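4.2 What the budget left out

The purchase plan for the Nondasent cell was drafted by Waqas Afridi over one long Thursday and approved in less time than it took to print. It had 23 lines. The arm had a line, the gripper had a line, and shipping from Snorradóttir had two, one of them apparently by accident. We compare that plan with what the cell needed before it could be asked to do anything at all.
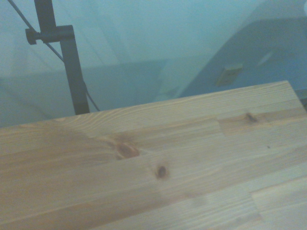
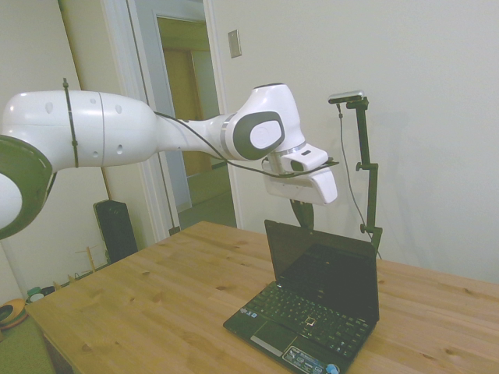
Figure 3. The work area, from the wrist camera (first) and from the fixed camera (second).

Small purchases did most of the damage. We had set aside $1,000 for everything that was neither arm nor gripper, on the theory that such things are cheap, and one at a time they are. Irkiveo quoted $545 for a camera stand and $182 for the clamps and cable to go with it, which left the remaining hardware to be bought out of optimism. The upright camera mount behind the laptop in the second view of Figure 3, with its adjustment knobs and hanging cable, is the sort of item we mean: easy to forget in a spreadsheet and hard to work without. The table is another. Our plan assumed one would be found, and a wooden top with knots in it is a perfectly good place to put a laptop, but a second cell would need a second table and somebody would have to pay for it. Clenomitz, our other supplier, sells a bundle that covers mounts and cabling together. We rejected it in the first round as padding - a judgment we have since withdrawn.

For the second cell we therefore split the plan by task and priced each task down to its last cable.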